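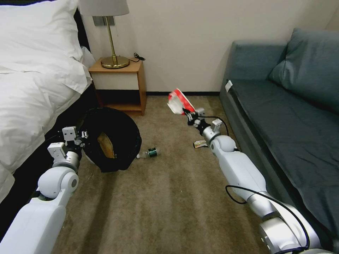
August 20, 2023. Trailer conform for Prelia, second pass. Picture is locked at 1103 frames after Shireen Modise took out the title card between the two dialogue scenes. The remaining problem is the song. The new arrangement of the Drosier number sits 7 frames late against the cut from the old EDL, and the drift is constant from the first chorus onward, so it is an offset and not a sample rate mismatch. Slipped the stem earlier by 7 and checked lip sync on both leads. Good. For the grade, tested the warm LUT on a hotel-style interior with a beige-brown carpet and a crumpled red and white wrapper held above it. The carpet goes orange well before the red clips. Pulled midtone saturation down and left the highlights alone. The white parts need watching too – they pick up yellow under the same LUT.

Audio notes:

- Old vocal from the February session is noisy below 297 Hz. High-passed it, then decided against using it in the chorus.
- Ntombi Nkuna wants the original hook kept for the last eight bars. Crossfade is in, on track 5. Needs a listen on small speakers.
- Dialogue stem is the version marked "Buthelezi mix". The earlier one has the wrong take of the canteen line.

Export: first render failed at frame 1154, which is past the end of the new cut. The out point was still set from the old timeline. Reset it and rendered again to the Prulla share. File plays to the end, levels match the teaser.

Open:

- Distributor logo still the low-res version. Asked Shireen for the vector file.
- Subtitle burn-in has a line break in the middle of a name, second verse. Fix in the source file, not in the timeline.
- No decision on whether the social cut uses the old or new arrangement. Both are bounced and labeled.
- Delete the old EDL from the shared folder once Ntombi has confirmed the offset on her system.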